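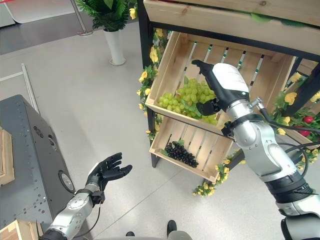 "How long do grapes keep once they're cut?"

"A week if they stay cold and dry, and two days if you leave them sitting out in a shop like this one."

Meifang Liao wrote that down on the back of her hand, because she had left her notebook in the van. It was her first morning at the shop in Drotstead, and Elias Geagea had already told her several things she hadn't written down and would have to ask about again.

"So why do we leave them out?" she said.

"People buy what they can see."

The stand was by the door. It had a black metal frame and two slatted crates, one over the other, both tipped forward. Green grapes went in the upper crate and the dark ones below. Elias's sister had wound yellow flowers up the posts in September for the harvest week, and they were artificial, so they had stayed. Elias said he would take them down when they got dusty. They were dusty now, and he went on saying it.

The grapes came from Pretivham, from a man named Ieuan Mathias who had two long glasshouses and no phone manners. He called at six in the morning and said how many boxes he had and hung up. If you wanted fewer you had to call him back, and he didn't pick up.

"He sent nine," Elias said. "I can sell five."

"What happens to the other four?"

"That's what you're going to help me with."

They carried the boxes through to the back. The cold room was small and the light worked only if you hit the switch from the side. Elias showed her how to lift a bunch by the stem so the bloom stayed on the skins. He showed her how to turn it over and look at the underside, where the trouble started. A split grape came out with the scissors, and so did the ones on either side of it. He didn't pull them, since pulling left a wet hole in the bunch.

Meifang was slow at it. She cut one good stem by mistake and a whole arm of grapes came off in her hand.

"Eat those," Elias said.

She ate them standing up. They were sweeter than she had expected and the skins were thick.

At ten Jarrah Pirihi came in for potatoes. She ran the kitchen at the school and bought everything by the sack. She looked over at the stand while Elias was adding up.

"What are you asking for the green?"

He told her.

"That's a lot for grapes."

"They're from Pretivham."

"I don't care if they're from the moon. I've got 159 kids and half of them would rather have crackers." She picked up her receipt and folded it. "What do you do with the ones that come off the bunch?"

Elias said they threw them out, mostly, or he took them home.

"Are they bad?"

"The split ones are. The loose ones are fine. Nobody wants them loose."

"I want them loose," Jarrah said. "I have to take them off the stem anyway. It takes two people most of an hour."

Elias thought about this. Meifang could see that he was going to say no, and that the reason was going to be that he had never done it. She had known him three hours and could already see it.

"I could take them off," she said. "I'm doing it anyway, and by accident."

Jarrah laughed. Elias didn't, but he went and got a clean tub.

They settled on a price that was less than half of what he charged for bunches. Jarrah would take whatever they had on Monday, washed or not, as long as it was cold. She wrote her number on the side of a paper bag and tore it off for him. He put it in the register under the twenties.

After she left it was quiet until noon. Meifang swept the front and wiped down the counter. She asked if she should do something about the flowers, and Elias said to leave them for now. She took a damp cloth to the leaves on the left post when he went out to move the van. It made a difference as far up as she could reach.

A man came in and bought one bunch of the dark grapes for his mother, who was in the hospital in Pemley. He wanted it in a box with a lid. They didn't have a box with a lid. Meifang found a shoebox in the back, lined it with the purple paper the pears came in, and set the bunch down on it by the stem. The man held it flat in front of him all the way out the door.

"Where did you get the shoebox?" Elias asked.

"By the sink."

"My good shoes were in that."

"They're on the shelf."

He went and looked, and they were on the shelf. He came back and started closing up the empty boxes. There were only three boxes left in the cold room that needed sorting, and he took one and gave her another, and they sat down on two crates with the tub on the floor between them.

"Turn it over first," he said.

She had already turned it over. There was a split one near the middle, and she cut it out along with its neighbors, and held up the bunch to see how it hung.

"Is that all of them?" she said.

Elias leaned over and looked. "One more," he said. "Round the back."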